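Helto opens garment repair service in Warkanby

Warkanby, 10 January 2025 – Clothing care company Helto has opened a repair service for knitwear at its Warkanby branch. Customers can bring in sweaters, cardigans and other knits during normal store hours and collect them within 18 days.

The service covers holes, pulled threads, worn cuffs and stretched necklines. Prices start at $18 for a small hole. Repairs of more than three areas on one garment are quoted at the counter before any work begins.

"Most of the knits people throw out have one thing wrong with them," said Ghizlane El Idrissi, head of repairs at Helto. "A hole at the elbow takes us less than an hour to close."

Helto ran a trial of the service last June at its Filali Street store. Staff repaired 1301 garments during the trial, and cuffs were the most common job.

The Warkanby workshop is led by Jaime Henriques, who joined the company from knitwear maker Zutolgate. Yarn is matched by color and weight from stock held on site – customers may also supply their own.
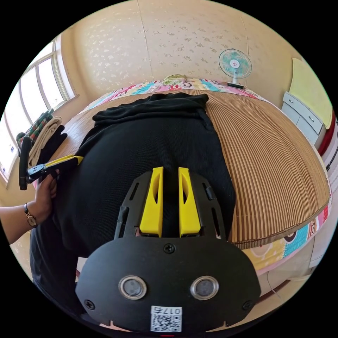 A black ribbed knit garment spread on a bed.

Garments should be washed and dried before drop-off. The first 50 customers will receive a free mending kit with their finished repair.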